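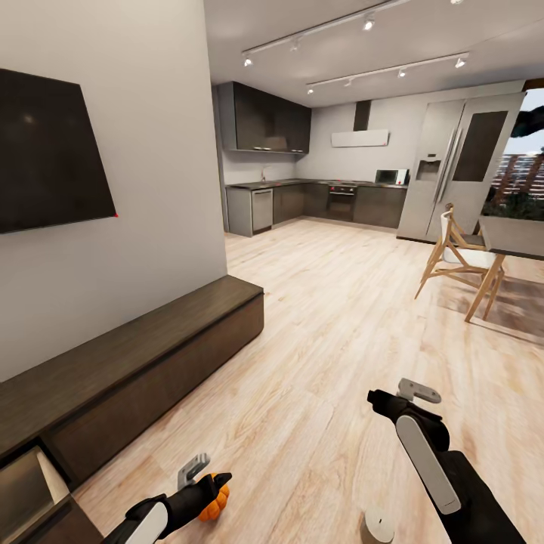

4. Hard surfaces and the complaint of the noisy home

Does taking out the walls between kitchen and living room make a home noisier to live in? On the evidence reviewed in this section, it probably does for some households, but the size of the effect has been overstated and part of it belongs to the floor.

The usual argument runs as follows. A home divided into small rooms keeps the kettle, the television and the homework apart. Remove the walls and all three share one volume of air, so everyone talks louder to be heard, which raises the level again. The argument is a sensible one and we have no quarrel with it as a starting point. Our difficulty is with what has been built on top of it. Design guides now state as settled fact that open-plan homes are "acoustically poor", and when the references are followed back they lead to very few measurements and a great deal of opinion.

4.1 What the Grenel survey can and cannot show

The most widely repeated finding comes from the Grenel household survey, run by the polling firm Kovent. It drew 580 replies, of which 332 came from people living with a combined kitchen and living room. Those respondents were more likely to say that noise at home bothered them, and the gap is large enough that we do not think it arose by chance.

What it means is another matter. The survey went out under the title "Noise in the modern home", so anyone opening it knew what was wanted. It asked about floor coverings in one place only, and then for the bedroom. It did not ask how many people were at home in the evening. Families with young children were over-represented in the open-plan group, and young children are loud in any layout. The authors mention this in a footnote and then carry on as though they had not.

There is also the matter of how the question was put. Respondents were asked whether they were "ever disturbed by sound from another part of the home". In an open-plan home there is hardly another part to speak of, and some people seem to have answered for the street outside or for the neighbours. We asked for the free-text comments and were sent a summary. It describes complaints about dishwashers, hard floors, chair legs and "echo", in that order. Only the last has much to do with the plan of the house, and even that one is doubtful, as we explain in 4.2.

Glazing deserves a word as well, as it tends to arrive with the open plan. The same refit that takes down a wall often puts in a wide glass door to the garden, with the carpet taken up to let one floor run through to the threshold. Glass returns most of the speech that strikes it. A householder who has had all this done in one go will say that the house became louder when the wall came down, and will be telling the truth as they heard it. The survey has no means of pulling the changes apart.

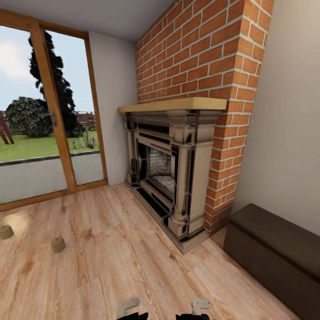 4.2 The Histby measurements

The second source is better. A small team in Histby visited 27 homes in April and measured how long a sharp sound took to die away in the main living space. Measurements of this sort are not affected by what the householder expected to hear, and the team deserves credit for doing the work at all - most writers on the subject have not.

They report longer decay times in open-plan homes. The table at the back of their report, however, gives floor type alongside plan type, and here the picture changes. Nearly all the open-plan homes had hard floors throughout. Nearly all the divided homes had carpet in at least one of the rooms measured. Where the team did find open-plan homes with carpet and heavy curtains, these were no worse than the divided ones. The report calls them "atypical" and leaves them out of its main comparison. We would have started with them.

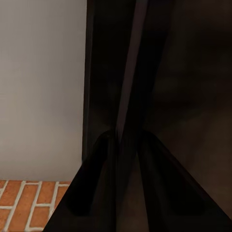
Furnishing is the other gap in the Histby work. The team noted sofas and rugs but took no account of what was on the walls, although bookshelves, pictures and hanging coats all break up sound to some degree. Bare surfaces next to hard floors are the least forgiving arrangement. Figure 3 has the sort of junction we mean, a plain painted wall with nothing on it coming straight down to a brick floor, with no skirting between the two. Neither surface would be expected to take much out of a conversation, whatever the layout of the rest of the building. A study that recorded only "open" or "divided" would file such a place under one word and lose the detail that matters most.

We also have doubts about the measuring position. In the divided homes the meter stood in the middle of the living room. In the open-plan homes it stood "centrally", which in a long space could put it closer to the kitchen, among worktops and cupboard doors, than to anything soft. The report gives no drawings. When we repeated the procedure in 2 homes of our own choosing, moving the meter from the kitchen end to the sofa end changed the result by more than the gap between plan types that Histby reports. Such a small check settles nothing, and we mention it only to show how much weight has been placed on a choice that was never written down.

4.3 Treatments and the people who sell them

It is fair to ask who gains from the belief that open-plan homes are noisy. Makers of wall and ceiling panels do, and several of the guides cited above carry their advertising. The trial most often quoted in support of panels concerns a product called Nimri, fitted free of charge in homes whose owners had already complained. 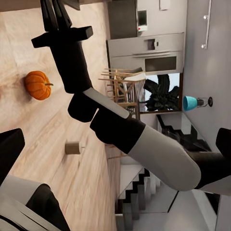 Owners were asked to rate the noise before fitting and again afterwards, and their ratings improved. No group was left without panels, and no group was given a cheap rug instead. People who have put up with a week of drilling and been handed something for nothing will tend to say it was worth having. The trial also took before and after readings with a meter, but these are described in a single sentence as "consistent with the ratings" and the numbers are not given. Our two requests for them went unanswered.

None of this shows that panels are useless. Soft material on a large hard surface does soak up sound, and a ceiling is a large hard surface. The open point is whether panels do more for a household than a rug, a pair of curtains and felt pads under the chairs, at a fraction of the price. We found no study that makes the comparison. Until one exists, we would treat advice to rebuild the wall, or to cover the ceiling, with some caution - particularly where the floor has not yet been looked at.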